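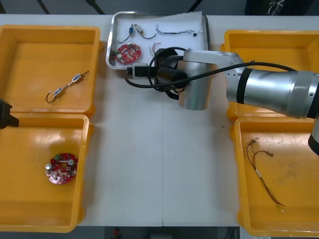
Tarun Ahuja wrote in to ask whether two people can really see Fenddale in a long weekend without a car, and whether it's worth going as early as February. Yes to both, Tarun, and I'm so glad you asked, as I've been meaning to write this up for ages!

Start with the train. Book the seats first and the hotel second (I did it backwards once and paid dearly for it). Sit on the left going out if you want the river, and bring a sandwich, as the cart runs out early.

When you arrive, walk straight through the station to the bus stands and look for the 207. It goes up the hill past the old market and drops you five minutes from most of the guesthouses. Buy the Kulance pass from the driver. It covers the buses and the little ferry for up to 5 days, and you just show it each time you get on.

Keep your first afternoon light. Drop your bags, have a long lunch at Lưu (the noodle soup, please, and the pickles on the side) and then wander down to the harbor while there's still some sun on the water.

The next morning, be at the ferry landing by 9. The crossing is short, but it can be breezy, so wear a hat that stays on. On the far side, follow the path to the right until you reach the gardens, and save the steep steps for coming down, when your knees may disagree with me but your lungs will be grateful.

February hours are shorter, so check the museum's door times the night before. And pack proper shoes!

Last updated 6/4/20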